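Groups > Undosik Handheld and Cabinet Group > Minutes > 26th February

UNDOSIK HANDHELD AND CABINET GROUP
Minutes of the design meeting

Present: Jolán Vörös (chair), Norbert Borbély, Lilla Pálfi, Levente Sipos
Apologies: Tímea Borbély
Minutes taken by: Lilla Pálfi

1. Minutes of the previous meeting
Approved with one correction. Under item 4, "button matrix" should read "button ladder." The matrix version was dropped in October.

2. Matters arising
2.1 The spare bezels have been delivered to Norbert Borbély and checked against the drawing. Two have a burr on the inside edge of the speaker slot. He will file these by hand.
2.2 The Druvus license text has been added to the repository. Closed.
2.3 The reply to the Akwood shop on counter display units is still outstanding. Carried to item 6.

3. Display board, revision C
3.1 Levente Sipos reported that revision C boards start up reliably from battery and from USB. The flicker seen on revision B at low brightness is gone at the default setting. It can still be produced by stepping brightness down while sound is playing.
3.2 He attributes the remaining flicker to the shared supply rail and proposed a separate filter for the audio amplifier. Jolán Vörös asked whether the filter fits without moving the card slot. It does, if the test pads on the underside are given up.
3.3 Norbert Borbély objected to losing the test pads, as the assembly jig uses three of them. After discussion it was agreed to keep those three and delete the rest.
3.4 Agreed: revision D to go ahead with the audio filter and reduced test pads. No other changes to be accepted for this revision.

4. Build computer
4.1 The old build machine is to be retired once the firmware image can be reproduced elsewhere. Lilla Pálfi compared images from the two machines. They differ only in the embedded build time.
4.2 Agreed: build time to be replaced by the revision number in all release images.
4.3 Nightly builds remain on the old machine until the change in 4.2 has been merged.
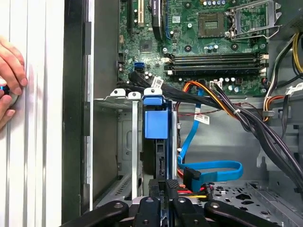 Desktop tower, motherboard with the processor socket empty.

5. Druvus game loader
5.1 Lilla Pálfi presented loader version 18. The menu now reads the card index once at startup. Scrolling no longer pauses at folder boundaries.
5.2 The index is limited to 200 titles. Levente Sipos asked for a higher limit. Lilla Pálfi noted that each entry holds a title, a file location and a thumbnail offset, and that a higher limit would take memory from the save buffer. The limit stands.
5.3 Cards with more titles than the limit currently show a blank menu. The loader should list what it can and display a message. Lilla Pálfi to correct.
5.4 Long titles are cut at 39 characters, which leaves some sequels with identical menu entries. Two options were considered: scrolling the selected title, or shortening from the middle. Scrolling was preferred. Norbert Borbély asked that it begin after a short delay so that the menu is readable while moving quickly.
5.5 The joystick dead zone is too wide on the small cabinet and correct on the handheld. The value will be moved from the loader to the board settings file.

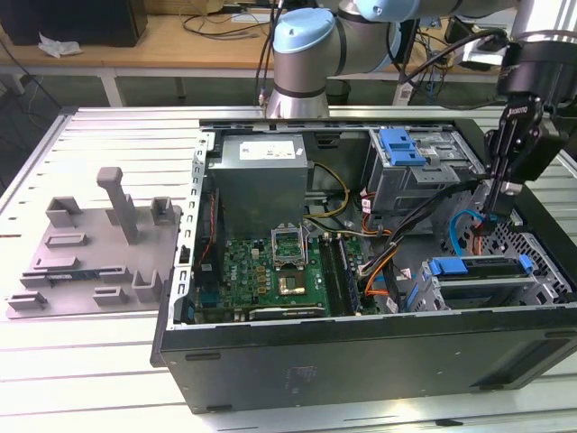
Tower on its side on the work table, side panel off.

6. Cabinet kit and Akwood order
6.1 Akwood has asked for a price on flat-pack cabinets with printed side art. Norbert Borbély circulated a quotation for a first run of 2,000 panel sets. Jolán Vörös considered this too many to store before the hinge is settled.
6.2 The hinge on the rear door was discussed again. The present part loosens after repeated opening. Tímea Borbély had sent written comments recommending a sliding door, with a sketch. The meeting found the sketch workable but noted that the battery lead would need to be longer.
6.3 Agreed: one cabinet to be built with the sliding door and tested before any quantity is ordered. Akwood to be told that a price will follow.
6.4 Side art files must be supplied without the Undosik logo on the left panel, where the vent holes cut through it.

7. Any other business
7.1 Levente Sipos asked that battery fault reports include the board revision. The report form will be changed.
7.2 The label printer is out of the wide tape. Narrow tape may be used for internal stock only.

8. Actions
LS: revision D layout, audio filter, three test pads retained
LP: build time change; loader message for oversized cards; title scrolling
NB: file bezels; build sliding-door cabinet
JV: write to Akwood; amend fault report form
TB: dimensioned drawing of sliding door

Next meeting: date to be set when revision D layout is ready for review.

Contact the group secretary | © Undosik Handheld and Cabinet Group | Back to top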